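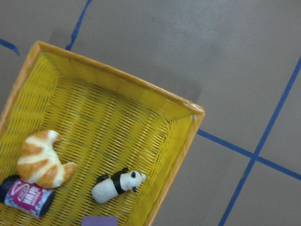
Fig. 2. Sorting task: yellow basket with toy croissant, can and panda; blue tape on the floor.

4. Running the tidy-up task

The Kenurby arm can pick small items out of a shallow basket and sort them. Treat this as a trial function. It is slower than a person and does not replace one.

1. Put the basket on a flat floor within reach of the arm. It may sit at an angle to the tape lines.

2. Load small, light items only. No item may weigh more than 300 g. Items may overlap.

3. On the Ellis panel, select Tidy, then Basket.

4. Press Start and stand clear of the arm.

5. When the panel shows Done, check the basket by hand. Enter any item left behind in the task log.

Note: Curved items, such as the croissant, may need more than one attempt. After 4 failed grips the arm skips the item and moves to the next.

Note: A can on its side may roll when touched. If it comes to rest against the basket wall, stop the task and move it by hand.

Caution: Do not use this task for glass, food, wet cloth or anything with a blade. The software cannot tell a toy from the real thing.

Caution: Keep children and pets out of the work area while the arm is powered.

If the panel shows fault 199, return the arm to its rest position and repeat from step 3.

Flultiton, Clesham. Issued 19 April 2023.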